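홈 | 뉴스 | 리뷰 | 특집 | 산업기술 | 구독안내
인쇄하기 | 이메일로 보내기

[특집] 손에 쥐는 그리퍼, 월 구독으로 로봇을 가르친다는 말

입력 17/01/2019

플루타노(Flultano)의 영업 자료는 스물 몇 장짜리 슬라이드인데, 그중 로봇 팔이 나오는 것은 맨 뒤의 두 장뿐이다. 나머지는 전부 손잡이 달린 그리퍼 이야기다. 사람이 손잡이를 쥐고 물건을 집었다 놓으면 그리퍼에 달린 카메라가 그 과정을 찍고, 그 영상으로 로봇에게 같은 일을 가르친다고 한다. 회사는 이 도구와 녹화 소프트웨어, 데이터 정리 서비스를 한데 묶어 '스투무라리(Stumurari)'라는 이름으로 내놓았다.

솔깃한 제안이기는 하다. 작은 공장에서 로봇을 들일 때 가장 비싼 항목은 팔 값이 아닌 경우가 많다. 누군가 와서 좌표를 잡고, 제품이 바뀌면 또 와서 다시 잡는다. 그 출장비를 몇 번 내 본 사장이라면 "직원이 평소처럼 일하면 로봇이 배운다"는 문구에 귀가 열릴 수밖에 없다.

문제는 '평소처럼'이다. 기자는 지난 7월부터 이 키트를 시험 중인 금속 부품 업체 브릭사이드(Brirkside)의 작업장을 찾았다. 작업자들은 평소처럼 일하고 있지 않았다. 맨손이면 한 번에 쓸어 담을 부품을 하나씩 집어 옮겼고, 카메라가 가려지지 않도록 손목을 부자연스럽게 세웠다. 한 작업자는 "젓가락질을 다시 배우는 기분"이라고 했다. 오후가 되면 손잡이를 쥔 쪽 팔뚝이 뻐근하다는 말도 나왔다. 제품 설명서에 권장 휴식 시간은 적혀 있지 않다.

숫자도 따져 볼 만하다. 플루타노는 작업 하나를 가르치는 데 시연 300회면 충분하다고 안내한다. 브릭사이드가 부품 분류 작업 하나에 녹화한 것은 1000회였고, 정리 서비스를 거쳐 살아남은 것은 546회였다. 나머지는 초점이 흐리거나 중간에 끊겼거나 이유 설명 없이 '부적합'으로 분류됐다. 걸러 낸 기준을 보여 달라고 요청하자 플루타노 쪽은 내부 알고리즘이라 공개가 어렵다고 답했다. 돈을 내고 만든 데이터의 절반 가까이가 사라지는데 까닭을 알 수 없다면, 다음번에 무엇을 고쳐야 할지도 알 수 없다.

546회로 학습한 결과는 어땠을까. 기자가 지켜본 시연에서 로봇 팔은 17번 시도해 납작한 부품은 대체로 잘 집었고, 원통형 부품에서는 자주 머뭇거렸다. 조명을 하나 끄자 머뭇거림이 눈에 띄게 늘었다. 회사 측은 다양한 조명에서 시연을 더 녹화하면 나아진다고 설명했다. 맞는 말일 것이다. 다만 그 추가 녹화는 다시 고객의 인건비로 이루어진다.

경쟁 제품인 장(Jang)의 키트는 정리 서비스가 없는 대신 원본을 통째로 고객에게 준다. 쓰기는 훨씬 번거롭다. 화면은 투박하고 한글 메뉴는 절반쯤 번역되다 말았다. 그래도 무엇이 버려졌는지는 알 수 있다. 데이터를 들여다볼 직원이 한 명이라도 있는 곳이라면 이쪽이 속 편할 수 있다.

계약서에서 볼 대목은 두 군데다. 녹화 영상의 소유권은 고객에게 있다고 되어 있지만, 플루타노가 '서비스 개선 목적'으로 사본을 보관할 수 있다는 조항이 뒤따른다. 보관 기한은 없다. 또 그리퍼 손가락은 소모품으로 분류돼 무상 보증에서 빠진다. 교체 주기를 묻자 사용 환경에 따라 다르다는 답이 돌아왔다.

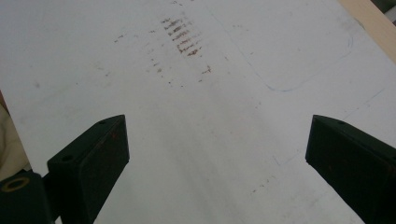

구독형 장비를 평가할 때는 새것의 성능보다 쓰던 것의 상태를 먼저 보는 편이 낫다. 소개 책자에 실린 작업대는 하나같이 티 없이 깨끗하지만, 현장의 바닥면은 그렇지 않다. 흰 판 위에 녹처럼 보이는 적갈색 줄무늬가 겹겹이 남고 갈색 점이 흩어진 데다 파란 곡선과 연필 자국 같은 선까지 지나가면, 학습용 영상에는 그 얼룩과 선도 고스란히 들어간다. 로봇이 부품을 보고 배우는지 얼룩의 위치를 보고 배우는지 구별하려면 판을 갈아 놓고 다시 시험해 봐야 하는데, 스투무라리의 기본 요금제에 그런 검증은 없다. 짙은 녹색 손가락도 모서리에 옅게 긁힌 자국이 있다. 이 정도 흠집이 집는 힘에 영향을 주는지 플루타노에 물었으나 마감까지 답을 받지 못했다. 계약을 고민하는 업체라면 체험 기간에 자기 작업장의 가장 지저분한 판을 쓰고, 버려진 시연의 목록을 서면으로 요구하기 바란다.

독자 의견 (3)

bolt_m8: 저희도 견적 받아 봤는데 손가락 교체 비용은 별도 문의라고만 적혀 있더군요. 기사 보고 다시 물어보는 중입니다.

새벽공구: 시연 횟수만 따지는 건 좀 불공평합니다. 기존 방식으로 좌표 잡는 데 며칠 걸리는지도 같이 써 주셔야죠.

공장막내: 팔뚝 아픈 거 진짜예요. 손잡이 각도만 바꿔 줘도 살 것 같습니다.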